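4 Greifervergleich an der Küchenzeile

Dieser Abschnitt beschreibt, wie zwei Greifer am selben Arm mit flachem und dünnem Besteck verglichen werden. Voraussetzung ist, dass der Arm nach Abschnitt 3 befestigt, verkabelt und referenziert ist. Die Bezeichnungen »Dustura« (Standardfinger) und »Stovby« (schmale Finger) entsprechen den Einträgen im Menü »Endeffektor«.

4.1 Vorbereitung

1. Steuerung Ukham einschalten und warten, bis die Statusanzeige dauerhaft leuchtet.
2. Wasser abstellen und Spülbecken trockenwischen. Der Arm ist nicht gegen Spritzwasser geschützt.
3. Kabelschlaufe am Oberarm prüfen. Sie muss in jeder Stellung frei hängen und darf weder am Beckenrand noch an der Armatur hängen bleiben.
4. Im Menü »Endeffektor« den montierten Greifer auswählen. Eine falsche Auswahl verschiebt den Werkzeugpunkt, und der Arm fährt zu tief.
5. Geschwindigkeit auf 200 mm/s begrenzen.

VORSICHT: Quetschgefahr zwischen Greifer und Arbeitsplatte. Während der Fahrt nicht in das Becken fassen. Der Not-Halt muss ohne Schritt erreichbar sein.

4.2 Versuch A: Stäbchen aus dem Becken aufnehmen

Essstäbchen sind als Prüfobjekt gut geeignet. Sie sind dünn, rollen leicht und liegen auf dem Beckenboden so flach, dass die Finger fast bis auf das Blech geführt werden müssen.

1. Zwei Stäbchen auf den Beckenboden legen. Die Lage ist beliebig, sie dürfen aber nicht im Abfluss stecken.
2. Arm mit »Anfahren« über das Becken führen und dort halten lassen.
3. Kamerabild kontrollieren. Beide Stäbchen müssen vollständig sichtbar sein. Spiegelt die Beckenwand stark, Deckenlicht dimmen und das Bild neu aufnehmen.
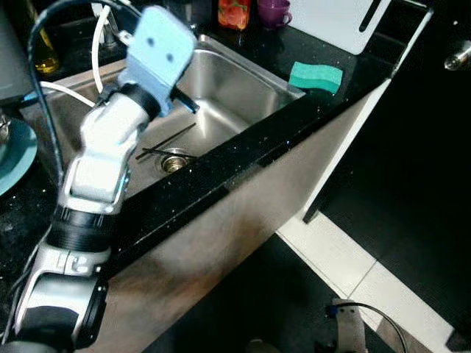
4. Absenkhöhe in Schritten von 2 mm verringern, bis die Fingerspitzen das Blech gerade nicht berühren. Wert speichern.
5. »Greifen« auslösen. Das Stäbchen anheben, halten und neben dem Becken ablegen.
6. Ergebnis im Protokoll eintragen: gegriffen, abgerutscht oder nicht erreicht.

Hinweis: Meldet die Steuerung den Code 3891, hat die Kraftüberwachung am Handgelenk angesprochen. Meist stößt das Gehäuse des Greifers an die Beckenwand, bevor die Finger unten sind. Arm von Hand freifahren, Fehler quittieren und den Anfahrwinkel steiler wählen. Die Überwachung nicht abschalten.

4.3 Versuch B: Besteck über dem Teller führen

Versuch B prüft, ob der Greifer einen schlanken Metallgriff hält, ohne dass sich das Teil zwischen den Fingern dreht. Aufgenommen wird von der Arbeitsplatte, Ziel ist ein Teller.

1. Teller in den Arbeitsbereich stellen. Gestapelte Teller sind zulässig, die Höhe des obersten Tellers muss dann neu eingemessen werden.
2. Besteckteil mit dem Griff zum Arm bereitlegen.
3. Greifkraft auf die niedrigste Stufe stellen und nur erhöhen, wenn das Teil rutscht.
4. Besteckteil aufnehmen und über den Teller fahren. Vor dem Absenken anhalten und die Neigung im Kamerabild ablesen. 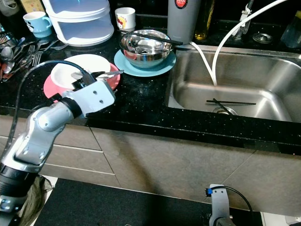 5. Langsam absenken und Finger öffnen. Das Teil darf nicht aus der Höhe fallen.
6. Greifer in die Ruhestellung zurückfahren und Neigung eintragen.

Hinweis: Glänzende Schüsseln in der Nähe des Ziels können die Erkennung stören, da sich benachbartes Geschirr darin spiegelt. Treten Fehlerkennungen auf, im Menü »Kamera« den Suchbereich auf den Teller verkleinern. Die übrigen Gegenstände können stehen bleiben, solange der Fahrweg frei ist.

4.4 Greifer wechseln und wiederholen

1. Arm in Wechselstellung fahren und Steuerung ausschalten. Stecker nie unter Spannung ziehen.
2. Schrauben am Flansch lösen, Greifer abnehmen, zweiten Greifer ansetzen und über Kreuz anziehen.
3. Steuerung einschalten, Endeffektor umstellen, Werkzeugpunkt neu einmessen.
4. Versuche A und B mit denselben Objekten und derselben Beleuchtung wiederholen.

Für einen belastbaren Vergleich sind je Greifer etwa 300 Griffe vorzusehen, gleichmäßig auf beide Versuche verteilt. Nach jeder Unterbrechung die gespeicherte Absenkhöhe kontrollieren. Die Gummiauflagen der Finger mit einem fusselfreien Tuch abwischen, Spülmittelreste verringern die Haftung deutlich.

Die Protokolle werden im Ordner »Gauthier« abgelegt. Abweichungen vom Ablauf im Feld »Bemerkung« notieren. Rückfragen zur Auswertung an Chi-keung Kao.

Weiter mit Abschnitt 5, Kamera am Handgelenk nachrüsten.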